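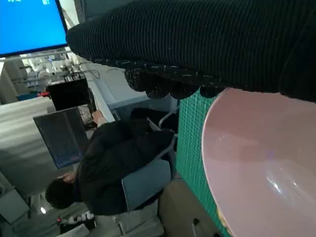 # The Knitwear Desk, Levcombe

A small gallery from the upstairs workroom, where Elvira Chambi and I share the space with Katsuhiko Hirano's spreadsheets. The rent is split three ways and the desk space is not. Posted 1 Aug 2022, after a July in which I finished one garment and moved it 40 times.

**Black rib, in residence.** Fine vertical ribs, with a bumpy edge flecked in white. I call the edge a scallop. Elvira calls it barnacles, and she has bought more of my knitting than anyone, so barnacles it is. The pattern name is Culalness and it costs 878 stitches before you get to the pretty part.

**Pink plate, green mat.** The plate is pale, round and glossy. The mat has a grid on it for cutting things straight, a service I use about twice a year. Plates are banned from the mat under the house rules, which I wrote.

**The far end.** Blue screen, black cables, shelves packed with pale boxes. Anything mislaid in this room since we moved in is believed to be on those shelves, including my good blocking pins and the kettle lid.

**Gray-blue chair, taken.** Black jacket on, head down, one hand up toward the screen. The heating is a matter for the landlord, to whom we have written.

Next batch when the gray cardigan has both sleeves.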